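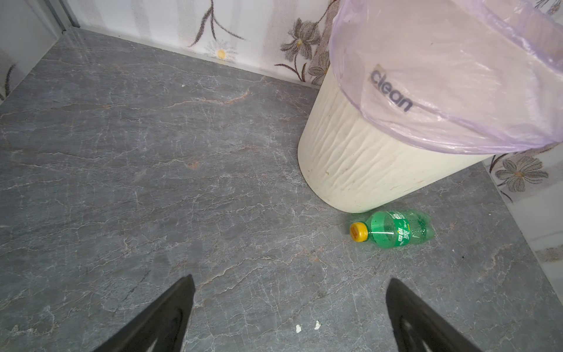 3.2 The bin corner

I'd planned to write this section about recycling, and I ended up writing it about floors. Most of the Imcombe households keep a bin in a corner, and the bit of floor next to it is where I learned the most – far more than I did from opening lids. Bottles get as far as the bin and then stop. A green plastic one lying on its side just below a cream-white bin (Figure 1) is a very ordinary sort of find, and I'd have walked straight past it before I started this work.

Figure 1. Bin with a translucent lavender bag, and a green bottle on the floor beside it. Dark grey floor with pale veining; floral wallpaper behind.

Ľubica Charvát and I called these things "near-bin items" in our notes, and the name stuck. An item counted if it was on the floor and you could touch both it and the bin without moving your feet. (We tried a tape measure first. It was hopeless, and people kept offering to hold the other end!) Over the whole study we logged 2534 items of household waste, and 943 of them were near-bin items, which surprised both of us.

The floor itself matters more than I'd allowed for. On a plain pale floor people told us they noticed every crumb and were cross about it. On a busy pattern like the one in Figure 1, where white and pale grey veins wander all over a dark background, little white specks are very easy to miss, and I had to crouch to be sure what was a speck and what was floor. Graham Treloar's Kerslake survey asked people to say how clean their kitchen floor was but never asked what it looked like, and I think that's a real gap. We've borrowed his scoring and added a simple measure of our own, which we call Dullness, for how little a crumb stands out against what it has landed on.

Bottles are a different matter. A green bottle shows up on anything, so when one stays down I don't think it's been overlooked. Several people said they were keeping bottles out of the bag on purpose, to go in the recycling later, and the floor was simply the handiest shelf. Others just shrugged. I've coded the two answers separately, though I'll admit the line between them got a bit wobbly by December, and Ľubica would put it somewhere else. Her version of the coding is compared with mine in Section 4.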